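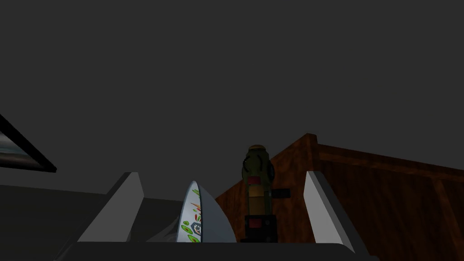
Gripper view, bowl and bottle task, simulation.

Pekevcombe Homewares, Lustlow site
Workplace inspection checklist: sorting bench with robot arm (Jilix cell)
Inspected by: Mekdes Woldemariam
Accompanied by: Getachew Alemayehu, afternoon shift
Date: 2021-08-14
Ratings: OK / Attention / Not OK / Not applicable

Part A. Area around the cell

A1. Floor marking complete and visible from both aisles
OK
Comment: The yellow line was repainted after the last inspection. At the packing side it is already a little worn by the trolleys.

A2. Gate interlock stops the arm when the gate is opened
OK
Comment: Tested at low speed and at normal speed. The arm stopped both times.

A3. Emergency stops can be reached from each working position
Attention
Comment: We have two emergency stops. The one beside the conveyor is good. The other one is behind the rubbish bin when the bin is full and gets pulled out. Please fix a place for the bin on the floor with tape.

A4. Broken glass kit in its place
Not OK
Comment: Dustpan and thick gloves were present, but the lidded container was missing. Getachew found it in the lunch room, where it had biscuits in it. Returned and labelled the same afternoon. A new container should still be ordered.

Part B. Gripper and handling

B1. Finger pads clean and without cuts
OK

B2. Gripping force is set according to the item class
Attention
Comment: Ceramic and glass have separate settings, and the operator selects the class on the screen. When a bowl and a bottle come in the same tray, the operators do not all choose the same class. The morning shift takes glass, the afternoon shift takes ceramic. I could not find the rule in writing. Tefera (the integrator) to confirm which is right, and I ask that it is printed on the card at the bench.

B3. New tasks are tried in simulation before they are run with real stock
OK
Comment: I looked at the bowl and bottle task on the office computer. The painted bowl is tilted and stands close to the bottle, so it is a fair test for the approach of the fingers. The operators would like to see these simulations also, and not only the supervisor. I support this. They know better than we do how customers send things back.

B4. Trial results are written in the log
OK
Comment: 375 pieces in the trial period, 359 placed without help of a person. For the remaining pieces the log says "operator" but does not say what the operator had to do. For safety this is the part I need. Please add a column with the reason and whether the gate was opened.

Part C. People and work organisation

C1. All persons at the cell are trained and signed off
Attention
Comment: Permanent staff are all signed. One casual worker has done the reading but not the practical part. She must stay at the packing side until it is done.

C2. Manual lifting has been reassessed after the change
Attention
Comment: Before the arm came, one person lifted pieces from the tray the whole shift, and wrists and shoulders were the usual complaint. That work is much less now. But the full trays are still brought to the cell by hand, and they come more often. Two people told me that now it is the lower back they feel in the evening. The assessment on file describes the old bench, so a new one is needed.

C3. Breaks and rotation
Not OK
Comment: The roster has rotation every hour, but in practice the person who watches the screen stays there until lunch. Getachew explained that the others do not feel sure with the restart procedure, so they prefer to leave it to him or to one colleague. I understand this, but watching for so long is tiring in another way than lifting, and it leaves us without cover when someone is sick.

C4. Staff can stop the cell without asking permission
OK
Comment: I asked each person on the shift separately. All answered yes, and all knew how.

C5. Noise
OK
Comment: Quieter than the old sorting line. Several people mentioned that they can talk again during work.

Actions
Mark the place of the bin (A3): Getachew, this week
Order container (A4): stores
Written rule for mixed trays (B2): Tefera
Extra column in log (B4): Mekdes
Practical training for casual worker (C1): shift supervisor
New lifting assessment, trays (C2): Mekdes, before end of September
Restart training for the whole afternoon shift (C3): shift supervisor, with Getachew

Copy to: noticeboard at the cell, site office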